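Octubre
Por Ludmila Holub

Evaluación del fregadero circular Skositton para encimeras de piedra

El fregadero Skositton de una sola cubeta redonda fue instalado en la cocina de formación del centro de Trillimberg con el propósito de determinar su idoneidad para las viviendas tuteladas que la entidad gestiona. La presente reseña recoge las conclusiones del área de equipamiento tras un periodo de uso ordinario, en el que la pieza se empleó a diario para la preparación de alimentos y el lavado manual de vajilla.

El modelo se suministra en una caja única que contiene la cubeta, la válvula de desagüe, el rebosadero, las grapas de sujeción y una plantilla de corte en cartón. La plantilla merece una mención favorable: es rígida, lleva marcados los ejes y puede fijarse a la piedra con cinta sin que se deforme. Las instrucciones, en cambio, resultan insuficientes. La versión española omite el par de apriete de las grapas y remite a una figura que no aparece en el folleto. El servicio de atención de Drutstead, distribuidor de la marca, facilitó el dato por correo al segundo requerimiento.

La cubeta tiene un diámetro interior de 400 milímetros. Se trata de una medida adecuada para una persona o una pareja, aunque obliga a renunciar al lavado cómodo de bandejas de horno, que deben introducirse inclinadas y girarse a mitad de la operación. Quienes cocinen habitualmente para familias numerosas harán bien en considerar una cubeta rectangular. La forma redonda ofrece a cambio una ventaja apreciable en la limpieza: no existen rincones donde se acumulen restos y basta una pasada con la bayeta para dejar la superficie en condiciones.

La instalación requirió la intervención de dos operarios durante una mañana. El corte de la piedra fue encargado al taller Hallgrímsson, que trabajó con corona diamantada y pulió el canto en sus dependencias. Se recomienda expresamente no efectuar este trabajo en la propia vivienda, tanto por el polvo como por el riesgo de fisura entre el hueco y el borde delantero de la encimera. El taller aconsejó dejar en ese punto una franja mayor que la indicada por el fabricante y así se hizo. El sellado se completó con silicona neutra; las siliconas acéticas pueden manchar determinadas piedras y quedan excluidas de nuestro pliego.

En cuanto al desagüe, el comportamiento ha sido correcto. La válvula de cestillo retiene bien los residuos y se desmonta sin herramientas. El rebosadero evacúa con lentitud cuando el grifo está completamente abierto, circunstancia que deberá tenerse presente en viviendas ocupadas por personas con problemas de memoria. En dos ocasiones el personal de turno hubo de cerrar el grifo antes de que el agua alcanzara el borde. El fabricante ofrece como accesorio un rebosadero de mayor sección, que no se ha probado.

El ruido de impacto del agua es moderado. La lámina aislante adherida a la cara inferior cumple su función, si bien en la unidad recibida presentaba una esquina despegada que fue preciso reponer con adhesivo de contacto. Respecto a la resistencia a las manchas, el té y el vinagre no dejaron señal alguna. La cúrcuma sí la dejó, y desapareció con bicarbonato al cabo de 10 minutos.

El precio satisfecho fue de 705 euros, accesorios de montaje incluidos y excluido el corte de la piedra. La cifra es elevada para una cubeta de estas dimensiones. La garantía cubre defectos de fabricación y excluye los daños derivados de una instalación no certificada, cláusula que conviene leer con detenimiento antes de contratar a un taller externo. En nuestro caso bastó con aportar la factura de Hallgrímsson y una declaración de conformidad firmada.

Valoración del área: favorable con reservas. Se autoriza su adquisición para las viviendas de uno o dos ocupantes de Trillimberg, siempre que se monte con el rebosadero ampliado. Para el resto de los inmuebles se mantiene el modelo rectangular vigente.

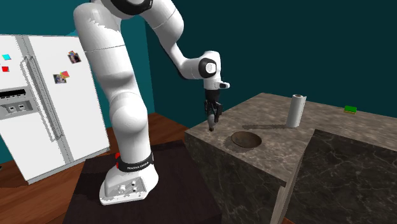
Las solicitudes de sustitución deberán dirigirse al área de equipamiento con indicación del grosor de la encimera y del fondo libre del mueble inferior. No se tramitarán las que carezcan de ambas medidas.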